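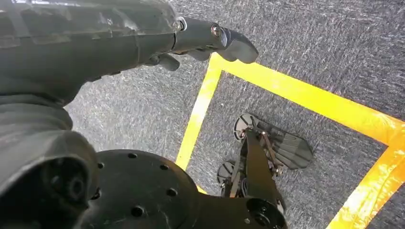 A square outline in yellow tape on speckled grey carpet.

Taped square

A taped square (also floor square, tape box or, in older British usage, a marked bay) is an outline made on a floor with adhesive tape, most often to show where something belongs, where an activity takes place or how much room a thing will need once it arrives. It is among the simplest of all indoor markings and is found in classrooms, village halls, offices, theatres, shops and a good many private homes. Although the name suggests four equal sides, it is used quite loosely, and oblongs and slightly crooked shapes are generally called squares by the people who put them down.

Taped squares belong to the wider family of temporary floor markings, which also takes in chalk lines, painted lines, rope, loose mats and the rows of cones familiar from school sports days. They differ from painted lines chiefly in being removable, and from chalk in lasting rather longer than an afternoon.

Uses

The domestic use most often written about is the trial layout, in which the footprint of a sofa, bed or wardrobe is taped out at full size before the piece is ordered. A household can then walk past the outline for a few days and find out whether the door still opens comfortably and whether there is anywhere left to put one's feet. The habit was warmly recommended by the Norwegian interiors writer Hedvig Hovland, whose household handbook A Room at Full Size gives a whole chapter to it and advises leaving the tape down for at least 12 days – long enough, in her view, for everybody to have tripped over the idea once and formed an opinion.

In nurseries and infant schools a taped square may show a child where to sit at story time, or set apart a building area so that a tower of bricks has some hope of surviving until lunch. Larger squares are used for throwing and hopping games. In rehearsal rooms the same method is used to mark the outline of a stage or the position of scenery that is still being built elsewhere, usually with a different colour for each scene, and actors become very attached to their colours.

Offices and workshops use squares for keeping a patch of floor clear, or for showing where a trolley, bin or piece of equipment is meant to stand. Here the square is really a tidying device. An object with an outline of its own tends to be put back, and an outline with nothing in it shows at a glance that something is missing.

Materials

The tapes used fall into a few broad groups. Paper masking tape is cheap, tears by hand and comes up easily, but it frays under shoes and seldom looks respectable for more than a week. Cloth tape is stronger and follows a soft surface well. Plastic floor tape, commonly sold in PVC, wears better than either on hard floors and is the usual choice where the marking is meant to stay.

Yellow is the colour most people think of first. It shows up well against greys, browns and dark blues, which between them account for a great deal of the carpet laid in public buildings. White is easily lost on a pale or speckled pile, and black, though smart, is apt to be overlooked. Widths vary with the purpose, and narrow tape is the easier of the two to lay straight by eye, while broad tape holds better and can be seen from across a hall.

Among suppliers, Allstead is remembered for its Derero range, a low-tack cloth tape made with carpets in mind and sold through school catalogues. The competing Hedlund tape was stiffer and had a stronger adhesive, and the two had loyal followings among caretaking staff, who did not always see eye to eye on the subject.

Laying on carpet

Carpet is a more awkward surface than wood or lino. The tape touches only the tips of the fibres, so the grip depends on how firmly it has been pressed and how clean the pile is. Short, dense pile takes tape best. Deep or shaggy pile hardly takes it at all, and a loose mat or a length of cord is kinder to everyone in that case.

The customary method is to vacuum first, mark the corners with small scraps of tape, and then run each side in a single length from one corner to the next. The tape should be laid down without being pulled tight, as stretched tape creeps back and lifts at the ends. Corners may be overlapped, butted together or cut at an angle – overlapping is by far the most common. To check that the shape is true, both diagonals are measured; in a proper square they are equal, and if they are not, one corner is moved and the measuring is done again, with or without grumbling.

Some layers leave one side partly open, either as a way in for a game or simply to save tape.

The Brasenow floor

A large and often mentioned example was laid at Brasenow, where the organiser Marin Ristić marked out the floor of a carpeted exhibition hall for a furniture fair in March 2001. The plan called for 160 squares, one to a stall, and used roughly 3000 metres of yellow tape. An account of the work appeared in the fair's newsletter of Friday, July 27, 2001, by which time the tape had come up and most visitors had forgotten it. Ristić wrote there that the laying had gone quickly and that the measuring had taken most of the trouble, a remark which has been repeated in several guides to hall management ever since.

Removal and care

Tape is best lifted slowly and low to the floor, folding it back over itself and working along the lie of the pile. Pulling straight upwards may bring fibres with it, particularly on older loop carpets. Residue can usually be dabbed away with a cloth and a little warm soapy water, though it is wise to try a hidden corner first. A marking that has been down for months may leave a faint outline even after the adhesive has gone, the carpet beneath having been spared the dust and wear of its surroundings. Brushing helps, and so does time.

Squares intended to stay are generally looked over now and again and patched where the edges have begun to curl. A patch in a fresh roll of the same yellow will look brighter than its neighbours at first.

See also

Chalk line
Floor plan
Hopscotch
Masking tape
Stage marking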